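The Nundmont floor marking tape, seven months on

I should say straight away that I am not a tape person. I had a drawer with brown parcel tape in it and a roll of something silver that my father left behind, and I would have gone on like that quite happily if I hadn't taken over the Thursday-evening sort of job that nobody plans for, which in my case was looking after the hall where our badminton and country dancing groups meet. The dancers need corners. If they haven't got corners they drift, very gently and with great good humour, towards the radiators, and by the end of a long set the top couple is practically in the cloakroom.

So I have been buying tape. I tried a cheap roll from the market first, then the Wirix one that everybody recommends, and since September it has been Nundmont, in the 50-metre — no, I tell a lie, I don't remember the length and I've thrown the wrapper away. It was a fat roll, anyway, and it is only now getting thin.

What I wanted was simple enough. It had to stick to a sealed floor, stay put under soft shoes, and come up again without taking the finish with it or leaving that grey sticky ghost you end up rubbing at with white spirit on your hands and knees. It also had to be a colour that my older dancers could pick out in the evening, when the lights are on and half the floor is shining back at you.

On sticking, I have very few complaints. You do need to sweep first, and properly, because any fluff goes straight under the edge and then you have a little lifted lip that somebody's toe will find. I run my thumb down the whole length, then go over it again with the back of an old wooden spoon (a kitchen one, nothing special) and after that it behaves. The longest I have left a piece down is 12 weeks, through the whole of the winter term, and the only bit that had given up was by the door where the wet boots come in.

It tears by hand, too, which the Wirix does not. The Wirix is a good strong tape and I'd use it in a garage without a second thought, but you need scissors for every single piece, and I am forever leaving the scissors at the other end of the hall. With the Nundmont you get a slightly ragged end, and if you mind that sort of thing you can fold it under. I used to mind. I've got over it.

Colour is where I dithered. I'd bought yellow to begin with, thinking yellow means look at me, but under our lights it washed out to nearly nothing on the shiny patches. Blue is much better. It holds its own where the light falls on the floor and you can still see it perfectly well in the duller corners, and a plain cross where two strips go over each other is as good a centre mark as any dancer could ask for.

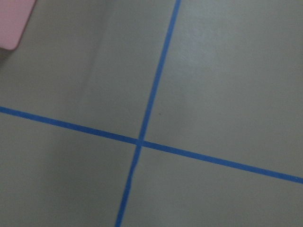 Samah Hajji wrote in to say that she gave up on the Nundmont after a month, as it went brittle on her and came away in bits the size of a fingernail. Her floor has heating under it, and she thinks the warmth bakes the glue. She has gone over to a cloth-backed tape from Palaniappan, dearer but much kinder on the knees when it comes to peeling, and she says she warms each end with a hairdryer before she pulls.

Well, that was very useful to me, and I have since tried the hairdryer trick on a stubborn piece by the stage and it worked a treat. We have no heating under our floor (we barely have any over it) so I can't speak to the baking. I would take Samah's word for it and be careful if yours is a warm one.

Peeling is where the Nundmont is at its best and its worst. Fresh tape, up to a fortnight or so, lifts in one long satisfying ribbon if you pull it low and slow, almost folded back on itself. The winter-term pieces were another matter. Of the long lines, 3 left a faint tacky stripe behind, and I spent a whole evening on them with warm water, washing-up liquid and a radio play I lost the thread of completely. It did all come off. The finish underneath was fine, which was my real worry, as the last resealing is not something I want to have to explain to anyone.

A word about laying a straight line, as I was hopeless at it. Don't unroll a yard and press as you go, or you will steer. Stick down the one end, walk the roll right across to where you want to finish, pull it taut just above the floor, and only then lower it. My first attempts looked like the coast of Norfolk. Even now my right angles are a bit approximate, and the dancers are kind about it. If you are marking a proper court you'll want a chalk line first, and the Nuvard one with the little winding handle is perfectly decent, though the blue chalk gets absolutely everywhere and I'd ask for white.

The core of the roll is flimsy card, and mine went oval after I stood a box of songbooks on it. It still unrolls, with a sort of hiccup each time round. I do wish they would put a stiffer one in. I also wish the end were easier to find, and I've taken to sticking a button under it, which looks daft and saves me ever so much muttering.

Would I buy it again? Yes, I have done, another blue. For marks that go down for an evening or a few weeks on an ordinary sealed floor, it is a friendly, sensible tape and I've grown fond of it. For anything staying down all year I'd look at the cloth-backed sort, and if you have tried the Palaniappan on an unheated floor, do please write and tell me how it came up, as the summer dance is creeping nearer and I've the whole hall to mark out again.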